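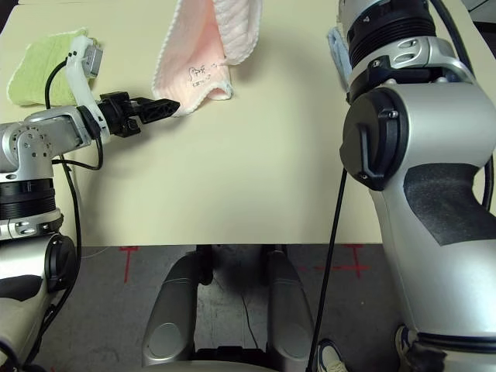
My sister-in-law asked whether the pastel ones go stiff after a few months, and whether I'd buy them again or go back to plain white.

Buy again, yes, mostly! I've had the Flukumis small towels since February (the mixed pack, 8 of them, ordered from Pongsiri) and they get used for everything here: faces, dishes, a spilled smoothie. Ours still feel soft, but I skip fabric softener and give them a good shake before they go in the dryer.

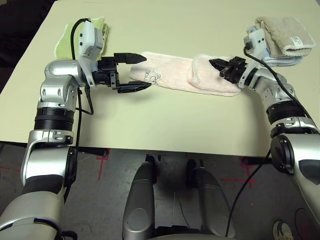

Page last updated: March, 9:40 a.m.

Colors first. The pink is very pale, paler than I expected from the website, and the green is just as quiet. There's beige and light blue too, and they look sweet stacked together. I do wish there was one darker color for makeup nights.

Folding is where I get picky. They're fluffy, so a small stack gets tall fast, and if you fold in a hurry the edges wander off on you. I fold in thirds and then once over, and about 6 fit across my bathroom shelf.
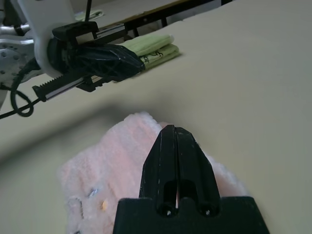 Pale pink and green, on the table.

My one real gripe is lint. The first two washes left fuzz all over my black leggings, so wash them alone to start with. I got the same size from Estmont last year and those shed less, but they were thinner and I never liked them on my face. Four stars from me, and I've already got a second pack in my cart.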